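LAUNDRY AND DRYING AREA SAFETY CHECK
Garix House, ground floor wash room
Checked by: Frans Dekker
Date: 1/10/26
Next full check: June

Thanks to everyone who left the room in such decent shape, it made my morning a good deal shorter. I've put comments under most items because a bare "OK" never told me much when I was the one reading these. Please read them before your next wash, even if you only skim.

1. Floor free of trip hazards
Result: ACTION
The tiles are a pleasure to look at and a menace in socks. I found a pale green strainer on the floor near the drying spot, and a round plastic thing like that will slide right out from under a person. Strainers go on the shelf over the sink when you're done rinsing, please. There's a blue bucket out on that side too. I don't mind it there, but do push it back to the wall when you can.

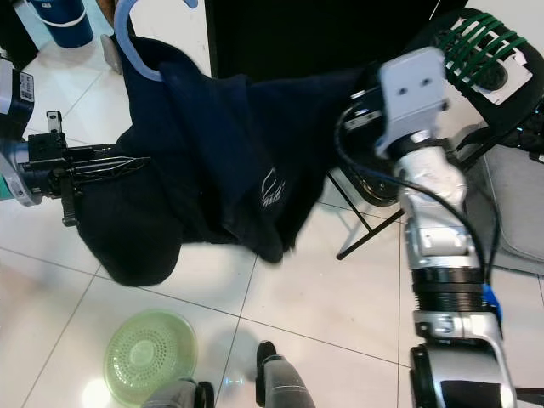
Item 1: strainer and bucket on the tiles, with a navy top on its hanger

2. Tiles and grout
Result: OK
No cracks that I could find, and I went over the doorway twice. The chipped one from last June was replaced and the new one sits nice and level.

3. Hangers
Result: OK, with a comment
The light blue plastic one was in use and I had no complaint about it. Three others from the Plasteo pack had split at the neck and I've thrown them out. If you come across another, toss it and write it on the sheet by the door so I can buy more. Heavy hooded things want a sturdy hanger, and it's kind to your clothes to get the shoulders on evenly before you let go (I say this as a man who has stretched a good many collars).

4. Clothing hung clear of cables
Result: ACTION
I'd like us all to be more careful with this one. The hem of a dark navy garment was tangled with a strand of cable down at the bottom. Lift long items well up and look underneath before you walk away. If something does catch, stop and free it by hand, and don't tug. 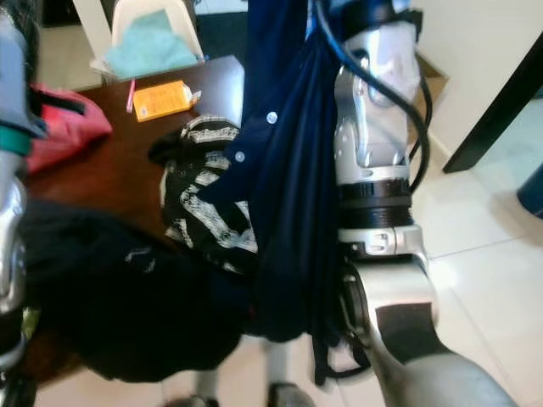

Item 4: navy garment with white buttons, hem caught up with the cable

5. Buttons, cords and loose trim
Result: OK
Loose buttons end up in the drain or under somebody's heel, so I do look. Spare ones go in the Flumoveck tin on the windowsill, which is getting rather full, and you're welcome to root through it.

6. Drying rail
Result: OK
Brackets are tight. The rail is rated for 44 pounds, which is plenty for a family wash but maybe not for two wet quilts at once.

7. Detergent storage
Result: OK
The Wubshet powder is on the high shelf with its lid on. Thank you!

8. Airing
Result: OK, with a comment
Keep the window on the latch while things are hanging, and take everything down within 72 hours so the next person gets a turn.

To be closed out: items 1 and 4. I'll stop by again to look at both, and if you've already sorted them, just initial the sheet.

F. Dekker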